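Hornby CR-24 Court Recording Unit

The CR-24 is a fixed audio recorder for criminal and civil hearing rooms. It takes a separate feed from each microphone position - bench, witness, dock and bar table - and writes every channel to its own file, so that overlapping speech can be separated when the transcript is prepared. Sealed and closed sessions are stored in a second partition with its own access list.

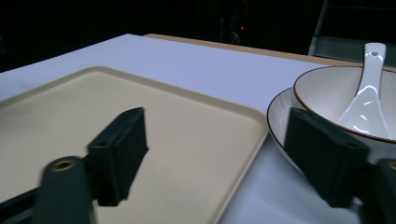
Reading time: 2 min

Recording starts from the clerk's panel or by schedule. Each file is hashed on closing and the hash is printed on the session log. A break in any channel is logged to the second and shown on the panel in red.

Specifications
Model number: 2616
Input channels: 24
Rack width: 19 inch
Internal storage: two mirrored drives, replaceable from the front
Log retention: 10 years
Export: WAV, with annotations as plain text

Witness voice masking requires the Zerkow module, sold separately. Masking is applied to the public gallery feed only; the master recording is not altered.

Firmware released before April is not authorised for use with the Craddock transcript software. Check the version on the rear label before ordering.

Technical enquiries: Malsha Mridha, Hornholm office

Page revised 05/03/2020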